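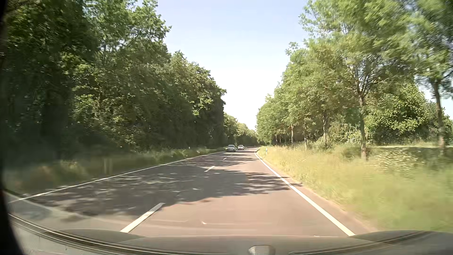
The Madon road, by the shady stretch.

If you have been to one of our get-togethers in Jirndale you will know the Madon road, and you will have an opinion about it. Bartosz Domański holds that it is the prettiest drive in the county. Cristian Cusi holds that it is where he lost a hubcap, and has asked for it to be mentioned again.

Both of them will be pleased to hear that the county plans to repaint the lines in October. The trees stay. There was a proposal to thin them, which drew 111 letters, most of them cross and one of them in verse.

While the crew is out, expect one lane at a time and a wait of up to 18 minutes. The detour through Tiwari is signposted and takes longer than the wait, but it does go past the pie place — make of that what you will.

A word on the shade, as every year. Sunglasses on, sunglasses off, sunglasses on again. Headlights help, and so does slowing down, a technique some of you may remember from your driving test.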